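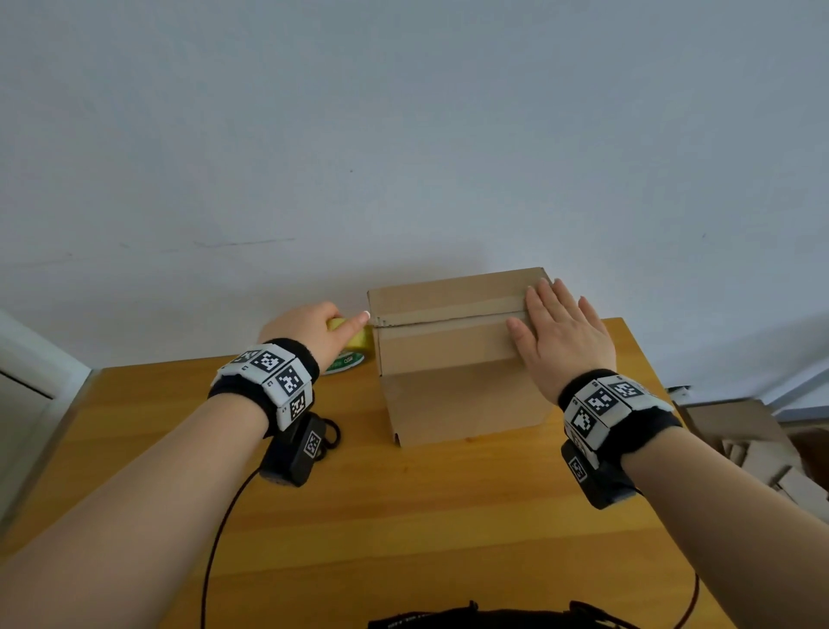

Taping a carton with the wrist kit on, yellow roll in the left hand.

The Kivbridge kit came in a gray case with foam cutouts, and one of the cutouts was empty. Yeshi Kassa looked it up in the manual. The empty space was for a second chest strap, sold separately. She wrote that down under Contents and went on to Setup.

Cloutier was paying for the review. Cloutier packed lamp parts in Lindton and wanted a machine to close its cartons, and Kivbridge offered to teach one from recordings of people doing the job. The customer wore the kit, sent in the recordings, and received what the brochure called a motion package. The price was per hour recorded. Yeshi had been asked whether the recordings were any good, which was a narrower question than whether to buy, and she meant to keep to it.

Each wrist took a black fabric cuff with four marker tiles on it. A small black housing hung below the cuff and ran a cable back toward the wearer. The manual gave 20 minutes for the first fitting. Jhun Barredo, who had packed cartons for Cloutier long enough to have opinions on tape, needed more than 53.

"It wants my left wrist turned over," he said.

"It wants to see a tile."

"I don't tape with my wrist turned over."

"Then don't. Tape the way you tape."

He stood a carton against the wall and leaned on the front of it with his right hand, fingers wide. He held the roll in his left with the index finger out ahead of it, resting on the seam. Yeshi asked what the finger was for.

"Nothing," Jhun said. He looked at it. "It finds the edge."

She put that in the notes. The software drew each hand as a set of gray sticks, and on her screen the pointing finger came out slightly bent, with the tip floating a little off the cardboard. She opened the settings and found a value named contact bias. The manual said to leave it alone. She left it alone for the first batch and changed it for the second, and the finger came down onto the box.

They ran carton after carton. The cables were the weak part. Jhun caught the left one under a flap, freed it, caught it again, and after that began lifting his elbow before each fold to keep it clear. He did it without remark. By carton 112 the lift was as regular as the rest of the job.

Yeshi stopped the recording.

"Did you always raise that elbow?"

"No. That's for the wire."

"Can you leave it out?"

He tried. He left it out for one carton, and on the next one the elbow went up.

She called Kivbridge and was put through to Alfredo Estrella in support. He was polite and typed while she talked. He asked whether the elbow lift affected closure quality. She said it did not. He asked whether it affected cycle time. She said by a little. He said the model would reproduce whatever was consistent in the data, and that this was generally considered a strength of the product.

"So the machine will lift its elbow," Yeshi said.

"If the demonstrations do."

"The machine won't have a cable there."

"No," said Alfredo. He typed some more. "I can open a ticket."

She took the ticket number. Jhun had sat down on the edge of the bench and was rubbing the skin above the right cuff. He asked if he could take them off, and she said yes, and helped him with the left one, which had the stiffer fastener.

The report went to Cloutier on July 25, 2024. Under Findings she wrote that hand position was well captured after adjustment, that contact at the fingertip was not reliable at the factory setting, and that cable routing changed the motion being recorded. She recommended running the cables up the forearm and discarding the second half of the data.

Mark Anthony Sison at Cloutier wrote back to ask how much of the second half, in hours, and whether those hours would be billed. She forwarded the question to Alfredo and attached the ticket.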